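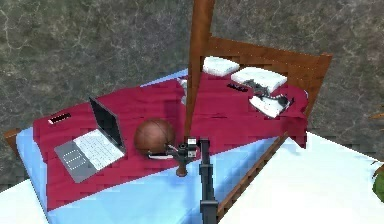

Hannelore Fröhlich wrote in after the June issue to say that my bedtime advice was fine for people with no neighbors, but what was she supposed to do about the upstairs washing machine at eleven at night? Fair point, Hannelore! I went on and on about screens and chamomile tea and never once mentioned noise, and I live over a bakery, so I should know better.

So I've been trying things. Earplugs first (the foam kind, I bought a tub of 140 and half of them are already under the dresser). They work fine until you roll onto your side, and then one ear feels like it's got a cork in it. After that I tried a fan pointed at the wall, on low, and I have to say I loved it. The bakery starts up at four and I slept right through the trays three mornings in a row!

I also took down the thin curtains and hung my grandmother's old wool ones, which smell a bit like a closet but really do soften the street. A rug helps too, if it's your own footsteps bothering somebody else.

And please, knock on the door before you write a note. My old neighbor in Melmont taped six notes to my mailbox about my radio, and I would've turned it down after the first hello.

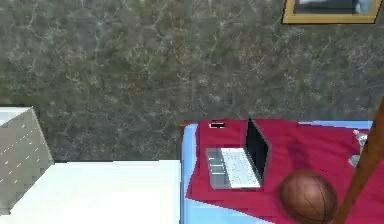 **Filed under: Letters & Leftovers**

Two more bits from the mailbag. Several of you asked where I got the buckwheat pillow. It came from Kramer, the little shop behind the post office, and yes, it rustles. You get used to it in a week or so. The cover zips off for washing, but pour the hulls out first (I didn't, and I'm still finding them in the dryer).

Next issue is naps, so send me your best and worst by 2018-07-06.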